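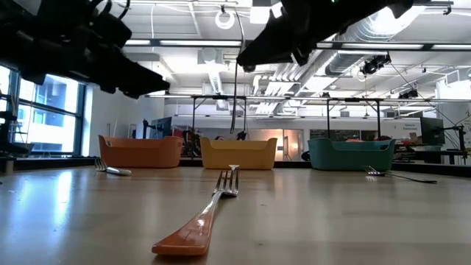

주황색 손잡이 포크가 놓인 나무 테이블

소편성 오페라에서 대사 부분과 노래 부분 사이 음량 차이, 어떻게 잡으시나요?

Anathi Mabaso
9월에 올리는 실내 오페라에 소프라노로 들어가게 됐습니다. 작품 제목은 「Narnthorpe」이고, 성악가 3명에 연주자 6명이 붙는 편성입니다. 초연은 아니고 재작년에 다른 팀이 한 번 올렸던 작품인데, 이번에 작곡가가 2막을 많이 고쳤습니다.

문제는 2막 중간입니다. 아리아가 끝나고 바로 7분 정도 말로 하는 독백이 이어집니다. 밑에 앙상블이 계속 깔려 있고, 독백이 끝나면 쉬는 마디 없이 다시 노래로 들어갑니다. 들어가는 음이 높은 라입니다. 저는 성악 전공이고 연극은 학교 다닐 때 워크숍 몇 번 한 게 전부라서 말하는 소리가 노래하는 소리에 비해 너무 작습니다. 연습실에서 녹음해서 들어보면 아리아 끝나는 순간 볼륨을 확 내린 것처럼 들립니다. 그래서 말소리를 키우려고 하면 목이 조이고, 그 상태로 다시 노래에 들어가면 첫 음이 떨립니다.

공연장은 Coetzee 홀이라는 곳이고 객석은 80석입니다. 작은 공연장이라 마이크를 쓸 생각은 없었는데, 연출은 독백에만 마이크를 쓰자고 하고 음악감독은 절대 안 된다고 합니다. 저는 중간에 끼어 있습니다. 제 쪽에서 할 수 있는 게 뭐가 있을지 궁금합니다.

참고로 앙상블은 바이올린, 비올라, 첼로, 클라리넷, 트롬본, 타악기입니다. 독백 구간에서는 트롬본이 약음기를 끼고 길게 끄는 음을 계속 냅니다. 제 말소리와 제일 많이 부딪히는 게 이 트롬본입니다. 악보에는 피아니시모로 적혀 있습니다.

비슷한 작품 해 보신 분 계시면 연습을 어떤 순서로 하셨는지도 알려 주세요. 지금은 아리아와 독백을 따로따로 연습하고 있고, 이어서 해 본 건 세 번뿐입니다.

Ayanda Steyn
성악으로 시작해서 지금은 연극과 음악극을 반반 정도 하고 있습니다. 말과 노래가 붙어 있는 역할을 여러 번 했고, 처음 했을 때 질문하신 것과 똑같은 문제를 겪었습니다. 길어질 것 같은데 나눠서 적겠습니다.

먼저 말소리의 높이부터 확인해 보세요. 성악가가 대사를 할 때 평소 대화 높이보다 낮게 잡는 경우가 많습니다. 독백이 진지한 내용이면 더 그렇습니다. 낮게 잡은 채로 크게 내려고 하면 목이 조입니다. 아리아 마지막 음이 무엇인지 모르겠지만, 독백 첫 문장을 본인이 편하게 말하는 높이보다 3도쯤 위에서 시작해 보세요. 처음에는 과장된 것처럼 들립니다. 녹음해서 객석 거리에서 들으면 그렇지 않습니다. 그 높이를 7분 내내 유지하라는 말은 아니고, 첫 두세 문장만 그렇게 하고 서서히 내려오면 됩니다. 관객 귀가 노래에서 말로 넘어올 시간을 주는 겁니다.

다음은 아리아 끝부분입니다. 독백이 작게 들리는 이유가 독백에만 있지는 않습니다. 마지막 음을 포르테로 끝내고 있다면 그 뒤에 오는 말은 뭘 해도 작습니다. 악보를 못 봐서 단정은 못 하지만, 음악감독에게 마지막 두 마디에서 데크레셴도를 해도 되는지 물어보세요. 작곡가가 살아 있고 지금도 고치고 있는 작품이면 물어볼 수 있는 사람이 있다는 뜻이니까 좋은 조건입니다.

트롬본은 연주자에게 직접 부탁하지 말고 음악감독을 통해서 이야기하세요. 피아니시모로 적혀 있어도 약음기 종류에 따라 소리가 많이 다릅니다. 스트레이트 뮤트는 작게 불어도 배음이 말소리의 자음과 겹칩니다. 버킷 뮤트로 바꾸는 것만으로 말이 들리기 시작한 적이 있습니다. 작곡가가 금속성 소리를 원해서 지정한 거라면 바꾸기 어렵고, 그럴 때는 연주자 위치를 객석에서 먼 쪽으로 돌리는 방법이 있습니다. 제가 「Dikiver」라는 작품을 할 때는 벨을 뒤쪽 커튼으로 향하게 앉았습니다.

다시 노래로 들어가는 부분은 따로 연습해야 합니다. 저는 다음 순서로 했습니다.

독백 마지막 문장만 말하고 바로 첫 음. 이걸 하루에 열 번 이하로.
독백 마지막 한 단락을 말하고 첫 프레이즈까지.
독백 절반부터 노래 한 페이지까지.
아리아 마지막 페이지부터 독백 전체, 노래 끝까지.

한 단계에 사나흘씩 잡았습니다. 높은 라로 바로 들어간다면 독백 마지막 문장의 끝을 내리지 말고 열어 두는 게 도움이 됩니다. 마침표를 찍듯이 끝내면 숨이 다 나가고 후두도 내려앉습니다. 마지막 단어의 모음과 노래 첫 모음이 무엇인지도 보세요. 둘이 비슷하면 훨씬 쉽습니다. 다르면 마지막 단어 앞에서 숨을 쉬지 말고 단어 뒤에서 쉬세요.
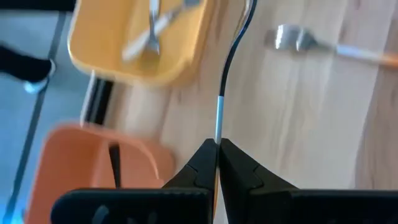

두 손가락 그리퍼와 가는 케이블

마이크에 대해서는 제 생각은 음악감독 쪽입니다. 80석이면 생목으로 됩니다. 독백에만 마이크를 쓰면 소리가 나오는 자리가 갑자기 바뀌어서 관객이 바로 알아챕니다. 다만 연출이 속삭이는 수준의 말을 원한다면 이야기가 다르니까, 연출이 왜 마이크를 원하는지 먼저 물어보세요. 안 들려서인지, 속삭이는 질감을 원해서인지에 따라 답이 달라집니다. 이걸 확인 안 하고 두 사람이 계속 다투는 경우를 여러 번 봤습니다.

연극 발성 수업을 들을 시간이 있으면 두세 번이라도 들으세요. 성악 선생님 말고 배우를 가르치는 분한테요. 자음을 어디서 내는지가 다릅니다. 한국어 대사면 특히 받침 때문에 차이가 큽니다. 저는 노래할 때 받침을 최대한 늦게 닫는 버릇이 있었는데, 대사에서도 그렇게 하니까 소리는 큰데 무슨 말인지 모르겠다는 이야기를 들었습니다. 음량 문제인 줄 알았던 게 절반은 발음 문제였습니다.

연습 녹음은 휴대폰을 객석 맨 뒷줄에 놓고 하세요. 보면대 위에 놓고 녹음하면 판단이 안 됩니다. 그리고 휴대폰 녹음 앱에 자동 음량 조절이 켜져 있으면 끄고 하세요.

promlow_현장
음향 일 합니다. 마이크 쓰세요. 숨길 수 있습니다.

무선 핀마이크를 머리선에 붙이고 공연 내내 켜 두되, 노래할 때는 거의 안 올리고 독백에서만 조금 올리는 식입니다. 페이더를 아리아 마지막 음의 잔향이 남아 있을 때 천천히 올리면 관객이 모릅니다. 스피커는 무대 양쪽 천장 말고 무대 바닥 안쪽에 작은 걸 하나 놓고 가수 위치에 맞춰 지연을 주면 소리가 가수한테서 나는 것처럼 들립니다.

위 분이 80석이면 된다고 하셨는데 좌석 수만 갖고는 모릅니다. 천장이 높고 커튼이 많은 공간이면 말소리는 금방 죽습니다. 객석이 1,909석인 극장에서도 일해 봤는데 벽 재질이 좋아서 오히려 말이 잘 들렸습니다. Coetzee 홀은 안 가 봐서 모르겠습니다.

Anathi Mabaso
두 분 다 감사합니다. 연출에게 물어봤더니 안 들려서가 아니라 독백 끝부분 한 단락을 아주 작게 하고 싶어서였다고 합니다. 음악감독은 그 이야기를 처음 들었다고 하네요. 그래서 일단 마이크 없이 가고, 그 단락에서는 트롬본을 빼고 첼로만 남기는 쪽으로 작곡가에게 문의해 놓은 상태입니다.

첫 문장을 높게 시작하는 건 어제 해 봤는데 확실히 덜 조입니다. 3도는 저한테 조금 높아서 2도 정도로 하고 있습니다. 들어가는 음은 아직 떨립니다. 마지막 단어가 '문'이고 노래 첫 모음이 '아'라서 모음이 많이 다릅니다. 단어 뒤에서 숨 쉬는 걸로 연습해 보겠습니다.

녹음은 보면대 위에 놓고 하고 있었습니다. 다음 연습부터 뒷줄로 옮기겠습니다.

Ayanda Steyn
'문'이면 입술이 앞으로 나온 상태에서 끝나니까, 니은을 닫고 나서 턱을 먼저 풀고 숨을 쉬세요. 숨부터 쉬면 입 모양이 그대로 남습니다. 무대 리허설에 들어가면 홀 안에서 아리아 마지막 페이지부터 다시 맞춰 보시고요. 연습실에서 맞춘 음량은 홀에서 거의 다 바뀝니다.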